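Planning a bin-picking cell: what to buy first and what can wait

The equipment planner at Tukholm has a rule about quotes. Anything that arrives with the robot at the top of the page and everything else under "accessories" goes back to the vendor.

"The accessories are where the money goes," the planner says. "People come to me with a price for an arm and think they have a budget. They have maybe a third of one."

We talked on a Wednesday morning about how the Bremora plant should plan for its next round of handling equipment. The job there is simple to state. Parts come in loose in metal bins, and somebody has to take them out one at a time and load a machine. The plant wants robots doing that at four stations.

The planner did not want to buy all 4 at once. "I asked for one station and a trial budget. You learn what you forgot on the first one, and you pay for it once."

The thing most often forgotten is the gripper. A catalog gripper is fine when parts arrive in a tray, all facing the same way. In a bin they lie at every angle, and some end up against the wall, where the fingers need clearance on both sides. The first plan allowed for one set of fingers. The current plan allows for three, plus spare tips, plus machine shop time to change them.

"Tips are cheap," the planner says. "Waiting for tips is expensive. I would have a drawer full."

Then come cables and air lines. They flex every cycle, and the planner now lists them as a yearly cost, on their own line. The same goes for fittings. "If it bends, it has a replacement date. Put the date in the plan."

The bins themselves got an argument. Purchasing wanted to keep the ones already on the floor, 110 of them, bought over many years and no two batches quite alike. The integrator, Pinheiro, wanted them all replaced. The planner settled on measuring first. Of the bins checked, 37 were close enough in size to be used without changes, and those were set aside for the first station. The rest can be replaced as they wear out.

"That saved us a big order up front," the planner says. "It also means someone has to keep the bins from getting mixed up, so we put labels in the budget too."

Floor space was another item. The safety fence takes more room than the drawings suggest, and a forklift still has to reach the bin. Moving one electrical panel cost more than the gripper did. It was not in any quote.

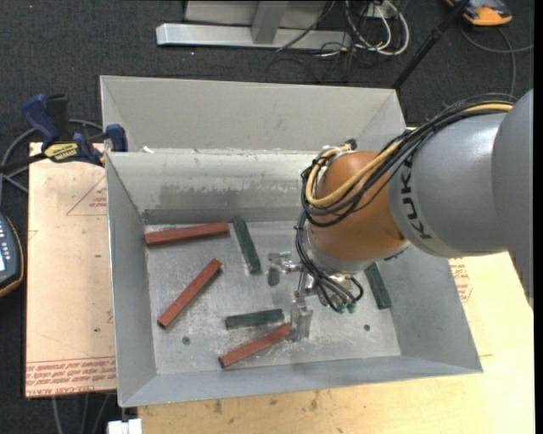 Tukholm Manufacturing - Equipment Planning Group

Before any station is approved, the group runs picking trials on a bench with test blocks. The planner thinks of this as the best money in the whole plan. A bench trial needs an arm, a bin, a gripper and a few clamps, and it can be changed in an afternoon.

"You want to see the gripper down in the bin with the blocks lying any which way," the planner says. "Flat, tilted, next to the wall. If you only test the easy ones you are going to buy the wrong thing."

The group asks for 80 hours of bench time per station, and the hours are booked before the purchase order goes out. Managers sometimes want to trim that. The planner's answer is to show them the change orders from an older palletizing line, where there was no trial at all.

On choosing a supplier, the planner gave short advice. Get the price of a service visit in writing. Ask how long a replacement wrist takes to arrive. Ask who owns the program when the job is done. Hurnard, which bid on the same work, answered all of these in its first letter and made the short list on that alone, even with a higher price.

Training is the last line in the budget and the first one to get cut - the planner keeps putting it back. Two operators per shift is the minimum, and the course fees are small next to a day of downtime.

The second station is planned for November. The request for its cable set and finger tips has already gone in.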